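How do you teach a robot to tidy up?

Last updated: January
Print this page | E-mail this page

My job sounds made up when I tell people at parties. I teach robots to put things away. I don't do it by typing out long lists of orders, either. I do it by moving my own hands, and the robot copies me – a bit like when somebody stands behind you and helps you swing a cricket bat.

I work at a little lab called Wuvirer, and the robot I spend most of my day with is called Shek. Shek has two arms and no legs and never gets bored (I do, sometimes, around 3 in the afternoon). My favourite part of the job is the very first morning with a new task, when Shek knows nothing at all and everything has to come from me.

Why not just tell it what to do?

Try this at home. Ask someone to be your robot, and tell them how to pick up a sock. They're only allowed to do exactly what you say! "Reach out." How far? "Grab it." Where? How hard? You'll be there until dinner and the sock will probably still be on the floor.

Your hands know loads of things that are really tricky to put into words. So people who work with robots came up with another way, and we call it showing, or demonstrating. You do the job through the robot, over and over, and a computer saves every little movement along with what the cameras saw at the time. Later on, another computer program studies all of that and looks for the pattern.

Seeing what the robot sees

Robots often have a small camera right near the gripper, which is the bit that works like a hand. It's a funny view when you're not used to it. Imagine having an eye on your wrist! You'd see your own fingers poking up in front of you all day long.

From there, Shek's two black fingers stand up on either side and whatever it might pick up is between them or beyond them. With the red bin straight ahead, you get the toothpick containers nice and close, one with a pink cap and one with a bluish-grey cap, plus rolls of black garbage bags over in the yellow bin on the left.

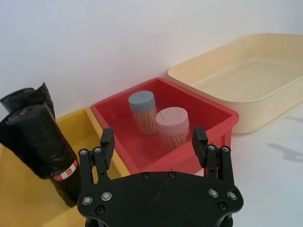

Two ways of showing

The first way is by hand. You take hold of the robot's arm and gently push it where you want it to go. The motors go soft so you can move it, and the robot remembers the path. It's lovely for simple jobs, but your own arms get tired, and sometimes your elbow ends up in front of the camera.

The second way is by remote control, and the big word for it is teleoperation. I sit down and hold a pair of controllers called Fakaris, one for each hand. When I move my left hand, Shek's left arm moves. When I squeeze, the gripper closes. My hands and the robot's hands are doing the same dance, only mine are in my comfy chair.

It took me ages to get good at it. When you pick up a cup, your skin tells you straight away that you've got it. With my controllers I can't feel a thing, so I have to use my eyes for everything. Szu-yu Chien taught me to drive, and her rule was "slow hands, then stop, then squeeze". I still mutter it under my breath.

Soft things are the hardest for me. A box stays box-shaped, but anything floppy or crinkly changes shape as soon as you pinch it, so every single go looks a bit different. With Shek's left gripper closed on the crumpled top of the black thing in the yellow bin, I keep my right hand very still so the other arm doesn't wander off over the cream bin.

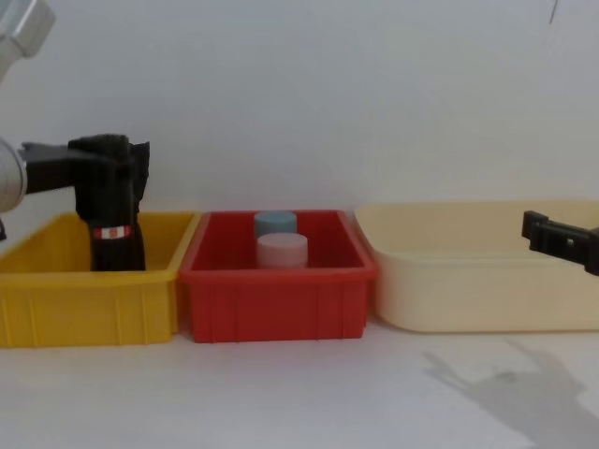

Does the robot learn it after one go?

One go is nowhere near enough for Shek. For our last tidying job I recorded 67 demonstrations before the program could even have a decent try by itself, and for harder jobs the lab has saved up 3000 of them.

What happens to all those goes?

They get fed into our learning program, Elluvora. It looks at what the cameras saw and what my hands did next, then tries to guess my next move. At first its guesses are terrible! Bit by bit they get closer, and then we let Shek have a turn with my hands off the controllers and one of us next to the big red stop button.

I throw out the bad recordings first. Last time 29 of them went in the rubbish – I'd dropped things, or sneezed, or changed my mind halfway. If I left in all my wobbles, Shek would learn to wobble too.

Have a go yourself

Put on a pair of oven mitts, close one eye and move some socks from one box to another. Then do it again and try to make every move the same as before. It's harder than it sounds, and my own best run is 65 seconds for the whole sock drawer.

Print this page | E-mail this page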